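Returns and reused cartons: frequently asked questions

Can I send goods back in a carton I already have?
Yes, if the base is flat, the walls are sound and the flaps still meet. Maximum gross weight is 37 kg for double-wall board and 15 kg for single-wall.

Does a torn flap rule a carton out?
Not by itself. Run 50 mm tape along the full seam and carry it down each end panel. If the tear reaches the crease at the base, use another carton.

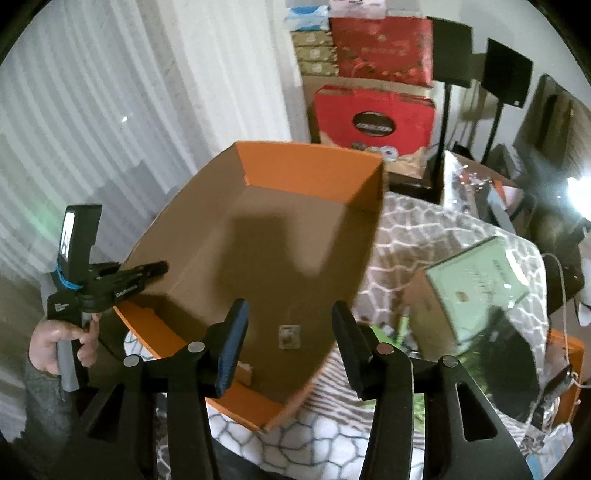
Old labels and stickers should come off before packing, or be covered with opaque tape. Check the inside as well as the outside. A small pale sticker on the inner surface, as on the orange carton, is easily missed and can be left in place if it carries no barcode. Torn edges of brown paper along a flap should be trimmed back so that the tape sits on firm board.

How much padding is needed?
Up to 300 g of crumpled paper for a Tavier carton. Fill the corners first.

Who deals with damaged cartons?
Socorro Cárdenas, Kuvus returns desk, until 4 pm.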